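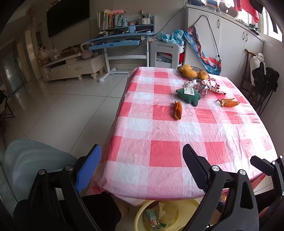
Checked plastic, mangoes and dried orange peel: a table not yet cleared.

For 18 years I lived with a bare kitchen table, and I was proud of it. Then I moved to Fledville, where almost every kitchen I entered had a plastic cloth, and I began to understand the idea.

The cloth accepts everything. Fruit stays on it in a bowl, a snack wrapper lies near the fruit, a soft toy comes for breakfast and remains until evening. Orange peel is left to dry because somebody likes the smell. When the bin stands just under the edge of the table, the clearing takes 2 minutes, and after it one pass with a damp sponge.

At Skedness, the household shop near the station, plastic cloth is still sold from the roll. A checked one in red and pink goes best, I was told, and people come back for the same pattern when the old piece cracks at the corners. My own piece was cut too long – it hangs over my knees – but I did not return it.

Creases are the usual complaint. A new cloth keeps its folds for weeks, and near a window each one catches the light. Some people use a hair dryer on the low setting. I only put it on the table and wait. Mine became almost flat by March, except on the right half, where the light falls.

Text: Žukauskas. © Fledville Home Magazine | Contact the editors | Back to top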